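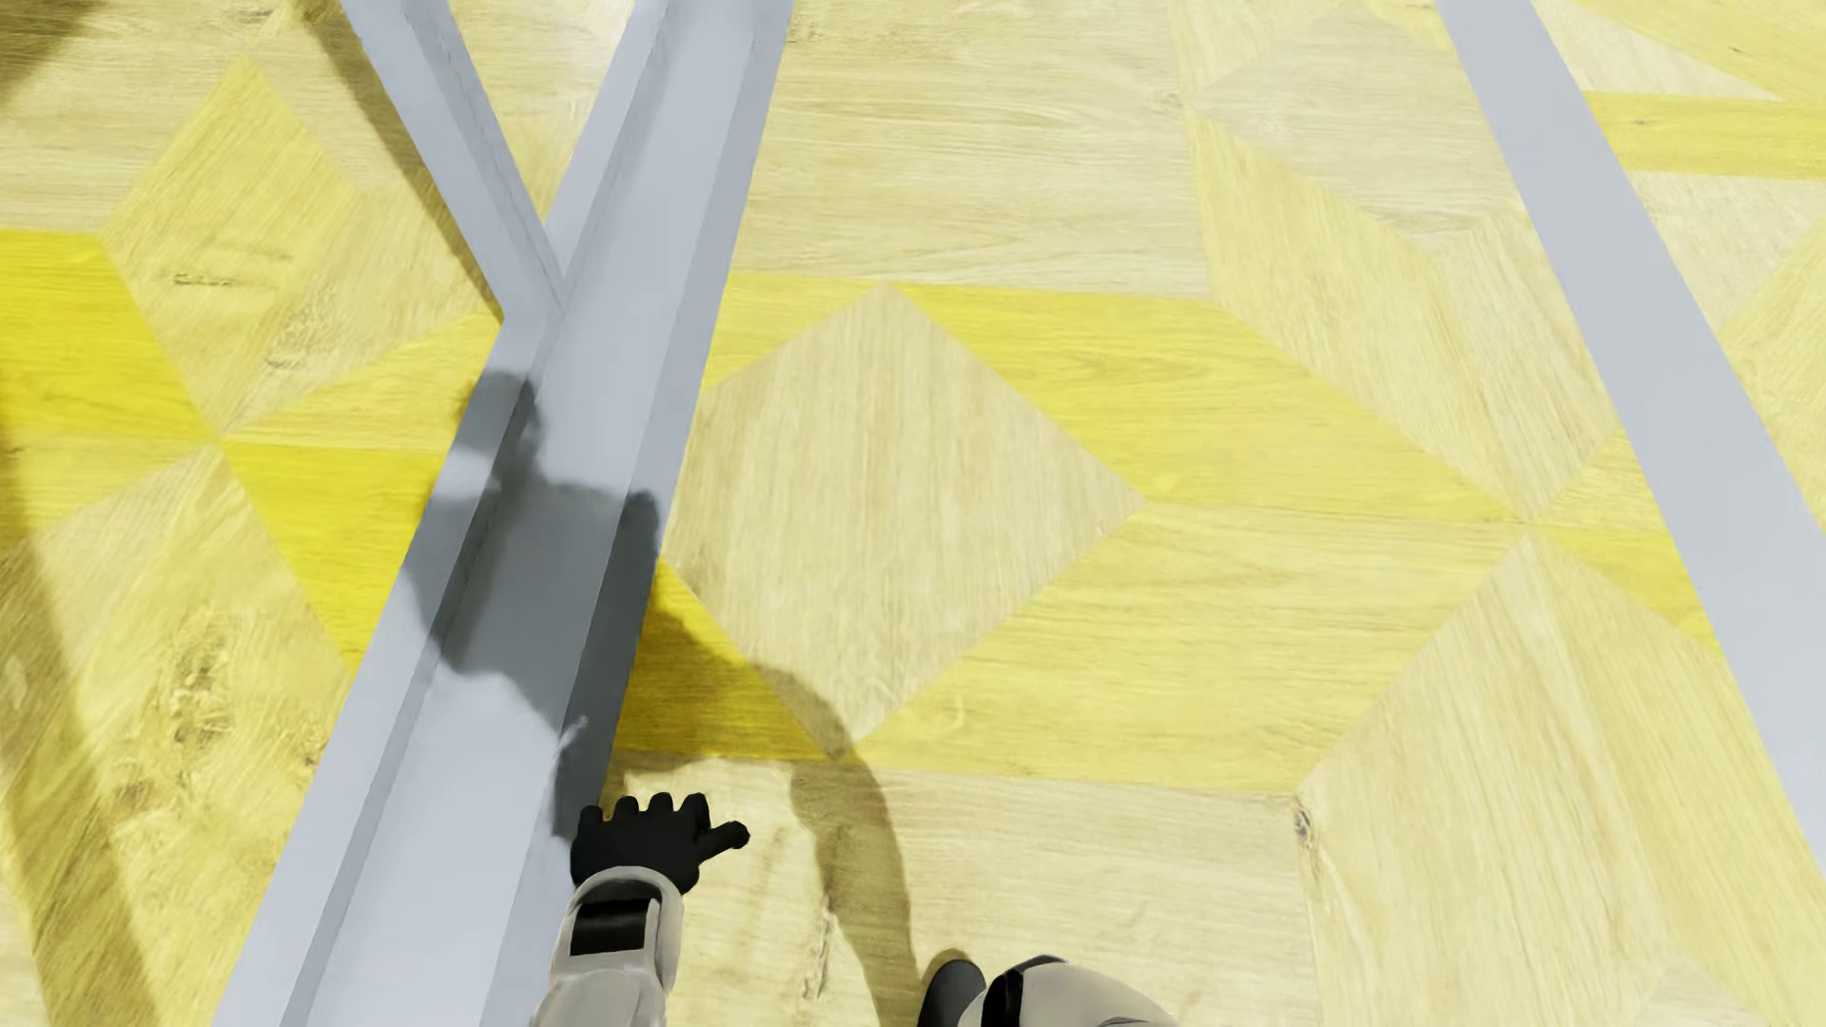 ## The Floors of Pakley

The first patterned floors in Pakley went down in the mill office, and within ten years most of the larger houses on the river side had one. Families paid by the square foot and picked the pattern from a card. Stars cost the most. Plain strips went in the kitchen and the back rooms, where guests didn't go.

A survey finished in February 2019 lists 302 houses in town that still have at least one patterned room. Another 686 have old strip flooring and nothing fancier. Many of the patterned rooms spent decades under carpet, and some owners only learned what they had when a pipe leaked.

Repair is slow work. Prelleo, a two-room shop on Ung Street, cuts replacement pieces by hand and charges $650 for a small patch. A full room can take until March if it's booked in the fall. The shop won't sand a floor that has been sanded twice already — the points of the stars go first, and after that the lines never meet.

Wood is the other problem. The yard at Drurkon used to keep pale boards in stock and now orders them only in lots of 900 feet. Neighbors on the river side have started splitting orders and storing the extra in garages.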